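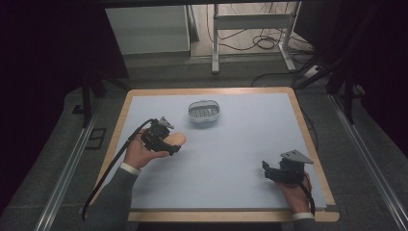
Vol. 12, No. 4 | October 2026 | Page 17

The Plain Table: A Conversation with Ashley Bellamy

The Fanthorpe Center for Home and Table Studies keeps 1,345 household objects in its handling collection, and very few of them are behind glass. Visitors are expected to pick things up, set them down and talk about where they would go at home. Ashley Bellamy has directed the collection for six years. She met with the Bulletin in the second-floor handling room to discuss the bread service, the part of the program that draws the most requests from schools and community groups.

The service is modest. A small oval basket with a low rim and a round, tan loaf form the core of it, and for many sessions nothing else is brought out. "People expect a full place setting," Bellamy said. "We did that in the first year. Visitors looked at the plates and the glassware and had very little to say. When we cut it down to the bread and the basket, they began to talk about their grandparents."

The basket is kept toward the far side of the board, with open space between it and the person seated. Bellamy regards that distance as part of the exercise. A loaf that has to be carried across the table is handled with more attention, she said, and visitors tend to disagree about where it should finally rest. "Some families put the bread in the basket before anyone sits down. In others it goes straight on the table and the basket is for what is left over. We do not correct either one."

The collection began with a gift from her aunt, Sandra Bellamy, who ran the dining room at the Lido Hotel and kept its retired tableware in her garage. The first delivery came to 178 pieces. Cataloging took most of a year, and several baskets from that gift are still in weekly use.

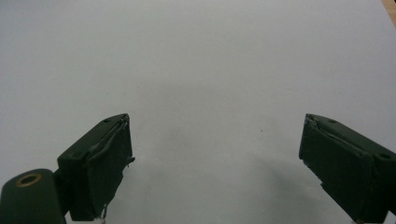 Surfaces have received as much thought as the objects, and Bellamy spoke about them at length. The center's tables are wood, and for some time sessions were held directly on them. Visitors found the grain distracting, and small items were hard to pick out against it. The pale board now laid over the wood has no pattern and barely a mark on it, and when it is cleared there is only a little soft shading across it to look at. "I wanted the same starting point for every group," she said. "An open surface asks you to decide something."

The board was chosen from samples supplied by Okafor, a local display firm. The Dirkau Fund met the cost, along with that of new shelving, through a grant of $3,802. Bellamy had asked for less and was encouraged to revise the figure.

Attendance reached about 2,000 in the last program year, and the center added a second weekly session in August. Bellamy does not plan to enlarge the bread service to match. She would like to record more of what visitors say while they are setting the table, with their permission, and to make those notes available to researchers.

Asked how she serves bread at home, she hesitated. "On the cutting board, usually," she said. "My aunt would have something to say about that – she never let a loaf leave the kitchen without a basket."

Group visits to the handling room may be arranged through the education office. Sessions last one hour and are limited to 12 people.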